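Gripper trouble: slipping pads and a late warning

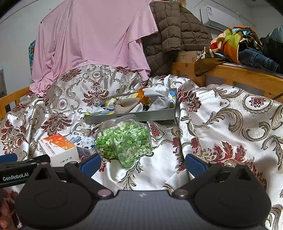

The Flanix hand-held grippers went back out in September with new firmware, and Wandora told us the slip fault was fixed. I have my doubts. We have had two more reports of the jaws reading "closed" when the pads had let go of the item, both times on soft bags. Bridora logged more than 1000 grasps and called that proof. It proves they can pick up boxes.

My bigger worry is the jaw that snaps shut on power-up. One tester got a pinched finger — no lasting harm, but the warning sheet reached us 3 weeks afterward. Alexiou says a software delay will cover it. I would like to see a real stop switch, and so far I haven't seen a drawing of one.

Until then, keep fingers clear of the pads when you plug in, and write down every slip, even the small ones. Reports go in the shared folder under "Faults."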